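Gundberg推出旧厨房台面更新服务 首批覆盖26个小区

2021年3月9日,家居改造企业Gundberg宣布,面向老旧住宅的厨房台面更新服务即日起接受预约。该服务名为Pratico,内容包括旧台面拆除、水槽更换、接缝处理和下柜门板调整,首批覆盖26个小区,标准套餐起价3000元。

Pratico的对象是建成时间较长、不打算整体翻修的住户。Gundberg在去年下半年开始试点,到今年2月底共完成1158户。试点住户中,多数人原来的台面使用超过十年,报修最多的三项依次为水槽边缘渗水、台面接缝发黑和柜体底板受潮变形。

按照公司公布的流程,住户预约后由测量人员上门,记录台面长度、墙面平整度、上下水位置和燃气表位置。测量当天出具书面报价,报价单列明材料、人工、垃圾清运和水电改动四部分费用,签字后不再加项。台面在工厂裁切开孔,运到现场后直接安装,从拆旧到交付最长9天,其中占用厨房的时间为两天。

台面颜色目前有白色、浅灰和米色三种,均可选择亮光或哑光表面。水槽统一采用不锈钢材质,分单槽和双槽两类,安装方式可选台上或台下。沥水架、龙头和皂液器属于选配件,住户也可以使用自己购买的产品,但需要在测量当天提供尺寸。

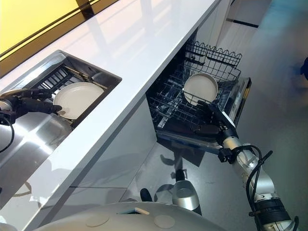 台面选亮光的还是哑光的,Raquel Mota的意见是先看家里的灯。她在试点阶段换了白色亮光台面,觉得擦起来省事,水渍一抹就掉,只是晚上开顶灯时反光比较明显,如果重新选一次,会在灶台那一侧用哑光。她还提到,安装师傅走之前把水槽下面的接口逐个试了水,这一步希望以后也保留。

Gundberg表示,试水已经写入交付单。安装人员须在水槽注满水后静置,再检查下水口、溢水口和软管接头,由住户在交付单上签字确认。交付单一式两份,住户留存的一份同时作为保修凭证。

在材料供应方面,台面板材由Nygård提供,密封胶和防霉条由Forkero提供。两家供应商均与Gundberg签订了年度供货协议。Gundberg称,协议中约定了同一批次板材的色差范围,同一户的台面须使用同一批次板材裁切,转角和延长段也不例外。如果安装时发现色差超出约定,整块退回重做,费用由公司承担。

针对老房子墙面不直的问题,Pratico把靠墙一侧的预留缝宽度作了统一规定,缝隙较大的位置用挡水条遮盖,不用胶填满。试点初期有几户因为填胶过厚,干后收缩开裂,公司已经免费返工。

下柜部分,标准套餐包括铰链更换和门板缝隙调整,不包括柜体更换。测量时如果发现底板已经无法承重,测量人员会在报价单上单独注明,由住户决定是否一并更换。选择不更换的,公司仍可安装台面,但需先加装支撑件。

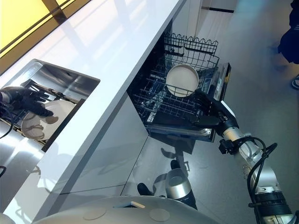
租房的住户能不能预约?租客可以预约,但须提交房东签字的同意书,报价单和交付单上也要写明房东姓名,保修随房屋走,租客搬离后由房东或下一任住户继续使用。

保修方面,台面和接缝保修五年,水槽保修三年,龙头等选配件按各自厂家的规定执行。住户自购的产品由公司代为安装,安装部分保修一年,产品本身不在保修范围内。报修可以拨打小区公告栏上的服务电话,也可以在网上填写报修单,公司承诺两个工作日内上门查看。

拆下的旧台面和旧水槽由公司统一清运。不锈钢水槽交给金属回收站点,石材和人造板按建筑垃圾处理。住户如需保留旧水槽或旧龙头,请在拆除前告知施工人员。

施工时间为上午八点半至十二点、下午两点至六点,节假日不施工。现场不做板材切割,只做少量打磨,打磨时使用带吸尘装置的工具。施工前一天,公司会在单元门口张贴告示,写明楼层、施工时段和现场负责人的电话。需要临时关水的,关水时间不超过四十分钟,并提前通知同一立管的邻居。

住户需要在施工前清空台面和水槽下方的柜子,吊柜可以不清空。冰箱不在施工范围内的不必移动。拆除当天厨房不能使用,第二天安装完成后,接缝处的密封胶需要静置一夜,其间请不要在水槽边缘洒水或放置重物。

首批26个小区的名单已在各物业服务处张贴。未列入名单的小区可以由业主联合登记,同一小区登记满二十户后,公司安排测量人员到小区集中测量。第二批名单将在首批预约结束后公布。

关于Gundberg
Gundberg从事住宅厨房和卫生间的局部改造,业务包括台面、水槽、柜门和防水修补,设有自有裁切工厂和安装队伍。

媒体联系:Gundberg公共事务部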